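Peel, Pith and Compost: What Happens to Fruit Scraps in Stullville?
Project report by Asanka Paul and Rizwan Dewan
13 Jun 2021

Why we picked this
Citrus peel has a terrible reputation among home composters. Both our grandmothers swear it kills worms, and the neighbourhood garden on Hellbridge Road has a sign telling people to leave it out of the bins! We wanted to find out if the rule deserves its fame, and we had a fantastic time doing it (even the smelly weeks).

Oranges and mandarins were among our fruit, with some green fruit mixed in.

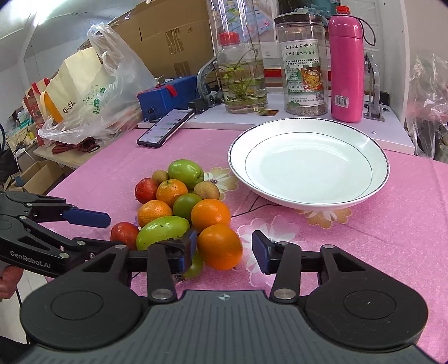 Method
We set up four bins behind the science block. Bin 1 got vegetable scraps only. Bins 2, 3 and 4 got the same scraps plus citrus peel - whole, torn by hand, or chopped finely. Every bin had the same weight of dry leaves, and we turned them all twice a week for 16 weeks. Over the whole project we weighed in 3182 grams of peel.
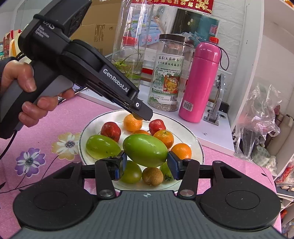

Figure 2. Fruit on a round white plate, with an orange at the back.

Results
Chopped peel was the big surprise! By week seven we couldn't find any of it, and the compost in Bin 4 had the same colour and crumbly feel as Bin 1. Torn peel took until week 12. Whole peel was still there at the end, leathery and grey, with a bit of green mould on the inside.

Worms turned up in all the bins. They stayed away from fresh peel for the first few days, then moved in once it had softened. The pH dipped slightly in Bin 2 and came back by itself.

What we'd change
One bin of each kind is too few, and Bin 3 sat in the shade every afternoon. We'd love to run it again over winter with lemons, and Ms Ekström has already offered us the space.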